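3.2 Work surface and parts

The bench layout was kept the same for both task groups. A flat white board was laid over the platform so that small colored parts would stand out, and it was wiped down at the start of each session. A long, shallow tray with low sides was used as the target. Its short walls matter for the task: a part carried too low catches on the rim, and a part dropped from too high can bounce back out onto the board.

The parts were flat open frames with rectangular cutouts, supplied by Kesinon. They are light and easy to pick up by an outer edge, but the openings leave few good places to hold them once they have been turned upright. Figure 2 shows one of them beside the tray. 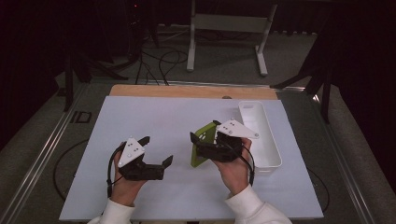 Figure 2. Lime-green frame held upright to the left of the white tray.

Each participant completed 38 placements. A placement was scored as correct when the whole frame lay inside the tray with no corner resting on the rim. Frames that landed on the board were left where they fell and scored as misses. We recorded 1063 placements in all and dropped those in which the tray had shifted from its marked position, which left 1000 for the analysis in Section 4. Tray position was checked again after every session, and the marks were redrawn in September when the board was replaced.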